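Jury duty, day one and only

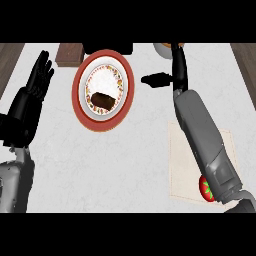
Two robot arms at a marble tabletop (computer-rendered).

So I finally got called. After all those years of my friends complaining about jury duty, the summons turned up in my mailbox in January, wedged between a pizza flyer and the water bill, and I will admit I was a little bit thrilled. I watch a lot of courtroom shows. I had opinions about sidebars. I was ready.

The summons said to report to the Platbridge courthouse at 7:45 in the morning, which seemed like a typo until I got there and saw the line going down the steps. It was cold enough that the woman in front of me had her scarf wrapped over her whole face and kept unwrapping it to drink her coffee. The security guards made everyone take off belts. I had worn the one pair of pants I own that really need a belt, so I went through the metal detector holding them up with one hand and my summons with the other. Very dignified start to my civic service.

They put us all in a big room on the second floor with rows of padded chairs and a TV playing a welcome video. The video had a judge in it explaining the difference between a grand jury and a trial jury, and then a lot of former jurors saying how rewarding it was. One guy in the video had a mustache so magnificent that I missed most of what he said about the burden of proof. Sorry, sir.

Then we waited. I had brought a book, a phone charger, two granola bars and a bag of those sour candies that cut up the roof of your mouth. The book was a mistake (it was a murder mystery, and I got some looks). The charger was the best thing I packed. There were maybe four outlets in the room and people were guarding them like campsites.

My group got called upstairs a bit before eleven. I was juror number 11, and I got attached to it right away. They lined us up in the hallway in order and marched us in, and there they were – the lawyers, the judge, and the defendant, sitting very straight in a gray suit that was a little too big in the shoulders. I don't know why, but the suit got me. Up until then it had all felt like a field trip. You look at the suit and you think, okay, this is somebody's worst week.

The case was a theft charge. The judge read us a short version: the defendant was accused of taking tools out of a storage unit, and he said he had permission to be in there. That was pretty much all we got. She told us not to look anything up, not to talk about it with each other, and not to make up our minds about anything, and she said it in a voice that made me want to hand over my phone on the spot. (I'm only writing about it now that I've been let go, and I'm leaving out the names on purpose.)

Next came the questions, and this was the part I found fascinating. It's called voir dire, and everybody in the room said it a different way, including the two lawyers. The judge went first with the general stuff. Do you know anyone involved? Have you ever been the victim of a crime? Do you have any close friends or family in law enforcement? People raised their hands and told the most personal stories to a room full of strangers. One man talked about his truck getting stolen with his late father's fishing gear in it and had to stop for a minute. The judge let him take his time. I liked her a lot.

And then there were the excuses, oh boy. One woman said she couldn't be fair to anybody before noon. A younger guy said he didn't believe in storage units. The judge asked him to explain, and he said people should own less stuff, and the defense lawyer wrote something down for a really long time.

When they got to me, the prosecutor asked whether I had ever lent anything valuable to a friend. Well! Two years ago I lent my table saw to a neighbor, and it took me eight months and one very tense barbecue to get it back. I told them the whole thing. I told them about the barbecue. I believe I used the phrase "it's the principle." I could see the defense lawyer looking at his little chart while I was still talking, and I knew, deep down, that juror number 11 was done.

We broke for lunch before they announced anything. I walked over to Ó Ceallaigh's, the sandwich place across from the parking garage, and it was wall to wall juror badges. I got the turkey on rye and split a table with a retired bus driver from my row, and since we couldn't talk about the case we talked about bread. He has been trying to get a sourdough starter going for a year and it keeps dying on him. I told him to try rye flour. I have no idea if that's right.

Back upstairs the lawyers huddled with the judge and a noise machine came on so we couldn't hear them. Then the clerk read out the numbers of the people who were excused. Eleven was the second one called. You stand up, the judge thanks you, and you walk out past everybody who has to stay. The bus driver stayed. He gave me a little salute.

I was surprised how disappointed I felt! I spent weeks dreading the parking and then I wanted so badly to be picked. I still think I would've been fair, table saw or no table saw. But I can see how it sounded from the other table, and if that were me in the gray suit I wouldn't want the tool-lending lady either.

A few things for anybody who has a summons stuck to the fridge right now. Bring layers, the waiting room was freezing and the courtroom was a sauna. Eat a real breakfast. Park in the garage and get your ticket stamped at the clerk's window on the way out, which I forgot to do, so I paid full price. And wear pants that stay up by themselves.

I keep wondering how it ended. I suppose I could go look it up, and I might in a month or so. For now I'm going to go find where I put that saw.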